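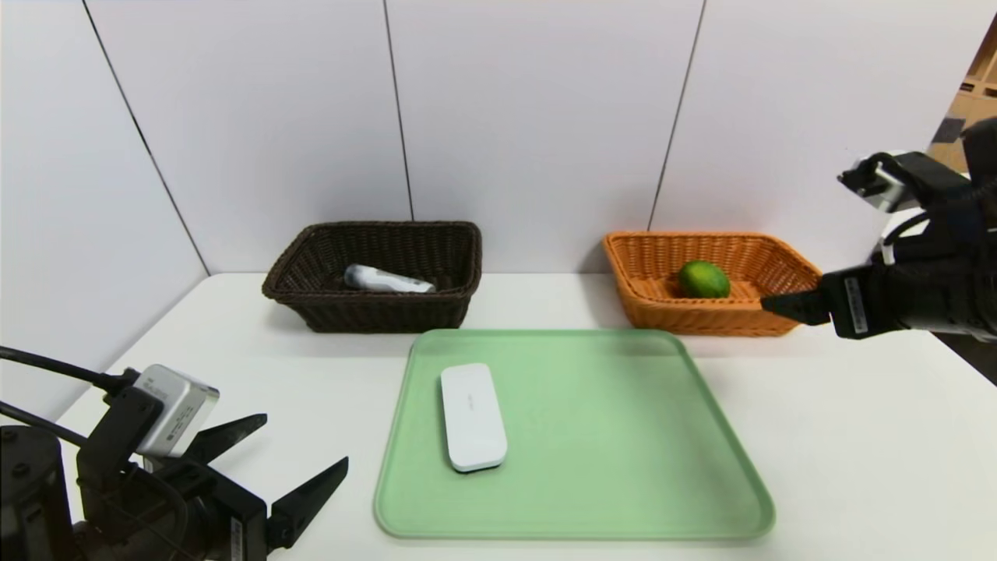 Ticket 562: Label printer skips every second label
Reading time: 2 minutes
Print this page | E-mail this page

Opened by: Linnea Fjeld, Jorirska dispatch
Assigned to: Ans Postma
Status: Closed
Date: October 14, 2024

Reported fault
The Aerts label printer feeds a blank label after each printed one. It started after the changeover to Plitex stock. Print colour is normal. Queue shows no errors. Restarting the printer and the dispatch PC made no difference.

Log
1. Asked for the media settings page. Label height was still set for the old stock, 4 mm longer than the Plitex label. Corrected and saved. Fault remains.

2. Ran sensor calibration from the front panel. It stopped with "gap not found". Linnea cleaned the sensor with a dry swab and ran it again. Same message.

3. Checked sensor mode. It was set to black mark, left over from the Baltov rolls used last December. Changed to gap. Calibration now completes.

4. Test run of 200 labels. Two blanks, both at the start of the roll. No skips after that.

5. Print position was low by almost 2 mm. Adjusted the top offset in the driver, not at the panel, as the panel value is overwritten with each job.

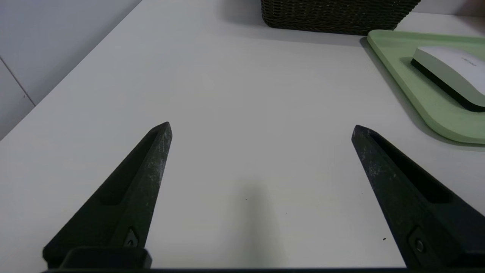 White tabletop, close up.

Resolution
Wrong sensor mode combined with wrong label height. Settings saved as the default profile and a copy attached to the asset record. Remaining Baltov rolls need the black mark profile and should be stored on a separate shelf.

Linnea confirmed normal printing through the afternoon. Reopen this ticket if the blanks return.

Contact the service desk | © Jorirska | Back to top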